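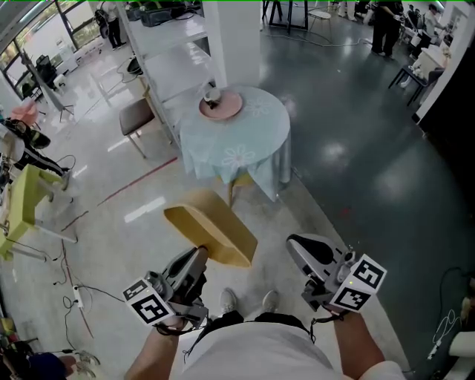 Seating and Comfort in the Reading Room at Urnley Library

Second year project, Furniture and Interiors module

1. Background

Urnley Library has a reading room on the first floor that is used mostly by students in the evenings and by older residents in the mornings. The library bought new chairs for it two years ago and has had complaints ever since. Our group was asked to find out what people dislike about the chairs and to suggest changes that would cost no more than £1000 in total.

2. The chairs

There are two types in the room. The Brøndum is a hard wooden chair with a shaped seat and no arms. The Dillari is wider, with a padded seat and low arms, and takes up a good deal more floor. Both are used at the same tables, which were kept from the old room and are slightly too high for the Brøndum.

3. Method

We handed out a short paper form in October and got 30 back. The form asked which chair the person was using, how long they had been sitting, and whether anything hurt or felt wrong. We also measured seat height, seat depth and the gap between seat and table. Forms were given out between 10 am and 4 pm, so evening users are missing from the results. This is the main weakness of the study.

4. Results

Of the 30 people, 16 were on a Brøndum and the rest on a Dillari. For the first hour there was little between them. After that the Brøndum users mentioned sore thighs and cold legs, and several said they had folded a coat to sit on. The Dillari users complained less about the seat but did not like the arms, which hit the table edge and stop the chair being pushed in.

Noise came up more than we expected. The Brøndum has bare feet and scrapes on the floor whenever someone gets up. We had not put a question about this on the form - people wrote it in the margin.

5. Suggestions

Felt pads should be fitted to all the Brøndum chairs first, as this is cheap and can be done in an afternoon. We also suggest thin tie-on cushions. Bedeo sells a washable one that fits the seat, and a full set comes in under the budget. The Dillari chairs could be moved to the window side, where there are no tables.

We looked at cutting down the table legs but the library did not want this done. If the study is repeated, forms should also be left out after 6 pm.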